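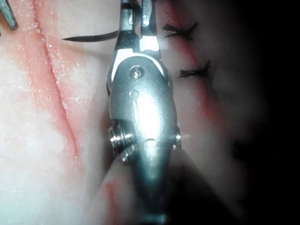
Chapter 4
Reading the Defence Before the Snap

Good quarterbacks start playing before the ball moves! In the few seconds between breaking the huddle and taking the snap, a quarterback has to look at the other side of the field, guess what is coming and decide whether the play that was called still makes sense. It's some of the most absorbing thinking in team sport, and you can learn to follow it from the stands or the couch.

We begin with the safeties, the deepest players in the defence. Are there two of them back, or only one? Two deep safeties usually point to a coverage that protects against the long pass, which can leave room to run up the middle. A single high safety often means an extra body near the line - and one-on-one matchups for the receivers on the outside.

Defences know all this, of course, and they love to disguise it. Section 4.2 follows a single drive from the Isteck Cup semifinal between Molumia and Dunne, in which the Molumia safeties changed their look on nearly every down. Watch how the Dunne centre points out the blocking assignments each time, and how the colour of the whole drive changes once the tight end goes in motion.

Before reading on, sketch an offence of your own on a blank field diagram (the 100-yard American version, please, as we save the Canadian game for Chapter 14). Keep the sketch handy. You'll be lining up the Tadiva defence against it shortly.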